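Bimbridge Clothing Reuse Project
Progress report to the Dunlow Fund, second reporting period
24 August 2020

Collections resumed in both districts after the spring closure, and the sorting room has run on its normal schedule for the whole period. The project received 839 garments, of which 46 were rejected at intake for mold or heavy soiling. Rejected items went to the textile recycler under the existing contract with Hernetti.

Grading now follows the revised three-grade sheet drawn up by Ruairi Cruickshank. Grade A items go to the shop, grade B to the repair bench and grade C to rag. T-shirts and other plain knitwear remain the largest category and take the least time per item.

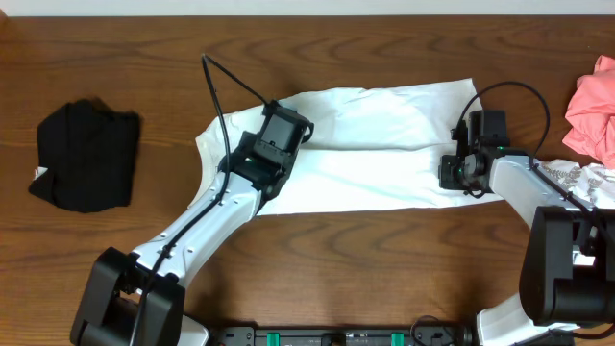 Coats and lined jackets are slower. Seam checks on these were being recorded on paper and typed up later, which caused a backlog in February. Entries are now made directly in the stock database - the paper forms have been withdrawn.

The repair bench returned 29 items to grade A. Zipper replacement accounts for most of the labor. A second industrial sewing machine was budgeted for this period but has not been bought; the supplier, Dixit, has extended its delivery date twice. We ask that this budget line be carried forward.

Open items for the next period are the storage lease, the electrical inspection and the revised price list for the shop. Evander Haldane will send the expense schedule separately.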